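4.2 Sorting small bottles on a shared table

I came into this part of the study thinking the bottles would be the dull bit. They're tiny, they're dark glass, they all wear the same sort of label – how much could there be to say? Quite a lot, going by my notes from the Pundlow sessions.

What got me first was how people group them. Give somebody a handful and they start making rows, and we never asked for rows!
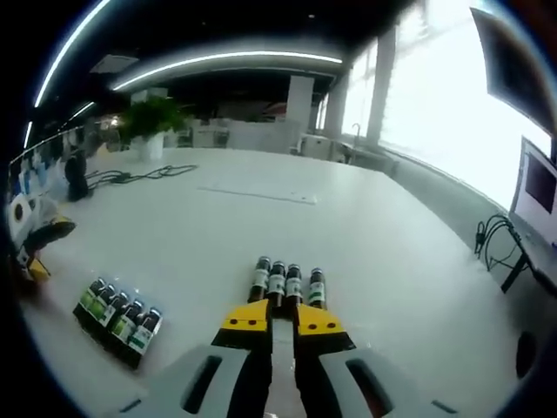 Figure 6. Small dark bottles with green-striped labels some held upright and some on their sides on the white table.

Tiziana Fiore coded all 61 sessions with me, and we argued for most of October over what counts as a row (I wanted touching, she was happy with a small gap – she won). Under her rule we logged 3,165 placements across Pundlow and Dandunthorpe. Bottles laid flat gave us the most trouble in coding, as people kept nudging them back into line and I couldn't decide if a nudge was a new placement. We ended up treating it as one only if the bottle changed neighbors.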